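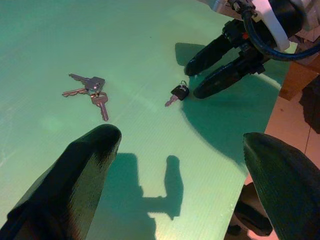 Page 6

**Budget for a two-arm setup that puts keys on hooks: what am I forgetting?**

*Welington Bragança, July 29, 2022*

Hi all! I look after the key room for Flivport (holiday rentals, plus a few long-stay flats) and I've caught the automation bug badly. The job is dead simple to say out loud: keys come back in a heap, get spread out on a flat surface, and each one has to end up on a hook. Two arms can do the picking and the hanging between them, and I want to put a proper proposal in before our new budget year starts in January.

We have 300 hooks in use now. The arms themselves are quoted and I'm happy with that part. What I'm stuck on is everything else. I've put down $2,000 for "bits": boards, hooks, lights, spare fingertips, cables. My boss asked what's in it and I couldn't tell her, which was a bit embarrassing. Would love to hear from anyone who has costed small-parts handling like this. Keys seem to be a lovely problem, because a bare key, a bunch on a ring and a plastic-headed one are all different jobs for the same pair of fingers.

**tinshed_marg**

Great project, I'm jealous! We do something close to this with padlock tags at Løken, so a few things from our spreadsheet.

Split "bits" into things you buy once and things you'll buy again. Lights and mounts are once. Fingertips, hooks and boards are again, and they're the ones that blow the budget if you only order for day one. I'd put $600 of your $2,000 straight into repeat items and label it that way so your boss can see it.

Think hard about the surface colour and finish. A plain coloured board makes silver keys easy to pick out, but anything with a shine will throw glare back under an overhead light, and you'll get heavy shadows from both arms as well. Get a sample of a matte board before you order the full lot, and price a softer light from the side. We bought the light last and wished we'd done it first.

Bunches: budget time, not money. Three keys on one ring can land in so many ways. If you can get your cleaners to hand back singles, you'll save yourself weeks.

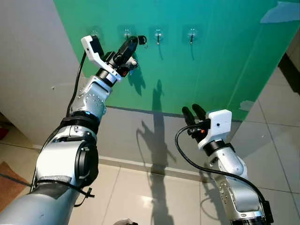

*Left arm bringing a key fob to the row of hooks.*

Hanging is the part I'd spend on. Clear-backed stick-on hooks with thin metal wire are cheap and perfectly fine for working out your spacing, and you can peel them off and shift them along as you learn. For the real wall I'd go for screw-in ones with a deeper curve. Leave more room between them than you would for a person! The gripper housing needs space beside the hook, and a small key ring gives you very little to aim with.

**P. Dunmore**

just buy double the cables

**ropeandpulley**

Agree with marg on nearly all of it. Two lines I'd add:

- Cable clips and sleeves. Long loops hanging off the wrist will find a hook sooner or later. It's a tiny cost and easy to leave off.
- A service visit. Sever quoted ours separately from the arms and Fakumia had it bundled in, so check which kind of quote you're holding.

I'd also ask whether you need all 300 hooks in the first stage. One row at a comfortable height, get that running well, then go back for the rest with real numbers in your hand. Please post how the proposal goes, I'd love to see this one get up!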